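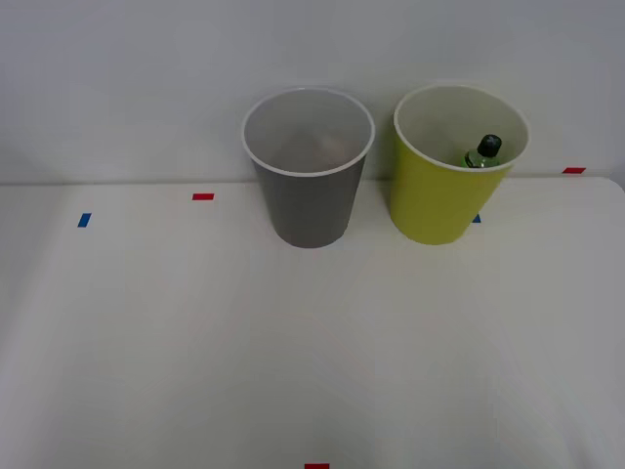

April, bench 2, morning into evening

Goal for the week: get the Cledis planner to finish the two-bin sort without me babysitting the place step. Gray bin and yellow-green bin at the back of the table, pick list sent over from Minstead, policy decides which bin each thing goes to and the planner handles the reach. Sounds easy! It has eaten most of my month and I'm still enjoying it.

Merged the new segmentation branch first thing. The old mask code treated a container and its contents as one blob, so once the green bottle was in the yellow-green bin, the black cap got lumped in with the rim and the bin "grew" a bump on top. The planner then kept a silly clearance over the whole thing. The new branch fits the rim as an ellipse first and only then asks what's inside it. Ran it over 164 saved views from the fixed camera and the bump is gone in all but 20 of them. Most of those 20 have the cap overlapping the far rim, so I think it's a fitting threshold and I know where to poke.

Wrist camera next, and this is where the fun was.
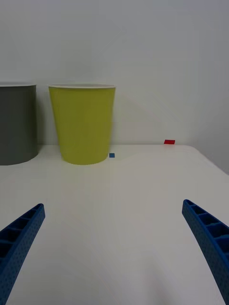

The fingers take up a big part of the wrist view, and our stereo matcher loves them. All those little dimples are texture, and the table and wall have almost none, so the matcher was putting its confidence in the one part of the view we don't care about. I wrote a finger mask that comes straight from the gripper opening (we know the joint value, we know the geometry, why were we ever guessing?) and it drops those pixels before matching. Confidence on the bins came right up. Took 23 lines, including the comments. Very pleased with this one.

One catch – the blue tape and the blue fingers are close enough in hue that the color-based marker finder was picking up finger pixels. Masking fixes that too, as long as the mask runs first. Order in the pipeline file is now: finger mask, marker finder, depth, rim fit. Please don't reorder it to save a copy, I tried and it bites.

When the gray bin is partly out of the wrist view the rim fit gets a short arc and happily reports a bin twice the size. For now the wrist estimate is ignored unless both sides of the rim are in view, and we fall back on the fixed camera. Bodin has a prior on bin radius that would do this properly. Want to port it.

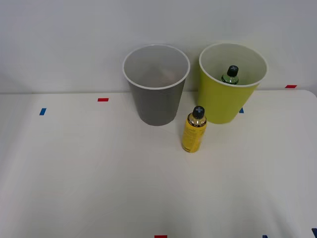 Grasp scoring on the spray can is next on the list. The shiny gold shoulder gives junk depth, so candidates up there score high on nothing at all. I capped the score wherever depth variance is large and the top candidates moved down to the yellow body, where they should be. Also added the gap between the bins to the collision check as its own region – the planner used to treat it as free space, and a straight-line reach over the can would brush past both rims in simulation.

Full replay at the end of the day: 769 planned reaches in the Navstead simulator, no rim contacts. I ran it again because I didn't believe it. Same result, same seed though, so change the seed before bragging to anyone.

To do:
rim threshold for the cap overlap views
port the radius prior
new seeds, rerun overnight
log the mask age next to each depth map, we've been guessing at latency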